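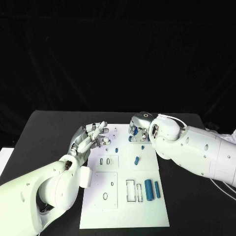 4.2 Upkeep of the assembly cell

Much of the published work on two-armed peg insertion treats the cell as a fixed thing. We doubt this. The Pleltska cell was set up in April with two white arms, a many-fingered hand on each, and a single board of holes and slots on a dark table. The Primik controller reported the same calibration figures throughout, and for a while we took those figures at face value.

They told us little. A calibration check moves each arm through free space and never asks a finger to press on anything. After 500 trials the check still passed, yet insertions into the narrow slot had become plainly worse. We traced the fault to play in 2 finger joints of the left hand, which the Novano service routine does not test. Tightening them took less time than reading the routine's report.

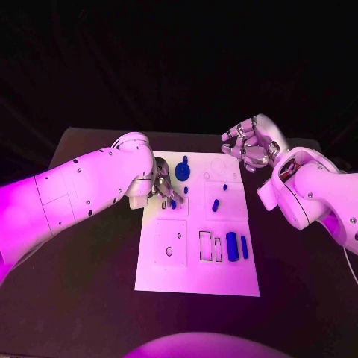 Figure 3. Left hand over the upper-left part of the board, with a small blue peg beneath the fingertips. Cell under magenta light.

Roussel objected at this point that the joints were a distraction, and that any cell with cables left to trail beside the arm would drift sooner or later, whatever was done to the fingers. The objection is fair in part. A cable that tugs on a wrist can shift the hand, and we had not ruled it out. We therefore ran 300 further trials with the cables tied back and the joints left alone. The slot insertions did not improve, though this says nothing about slower wear over a year or more.

Lighting was a second worry. Changing the colour of the lamps is often said to make a vision model sturdier. Perhaps it does. In our hands it mostly made faults harder to place – a missed peg under coloured light could be blamed on the camera, the model or the hand, and we blamed the wrong one more than once. Repairs are now checked under plain white light first, and the coloured runs come afterwards. 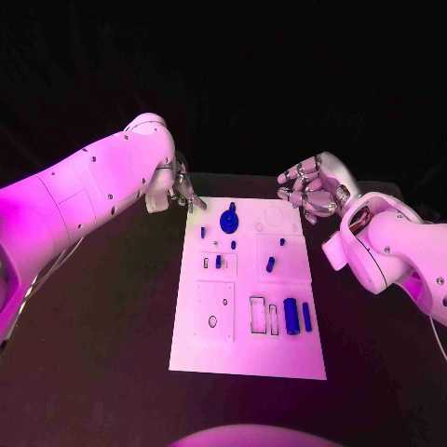

4.3 Service routine used in the remaining trials

Every 8 hours of running, each finger is pressed against a fixed stop and its give is noted. A joint that fails is tightened and tested again before the board is touched. We make no claim that this interval suits other hands.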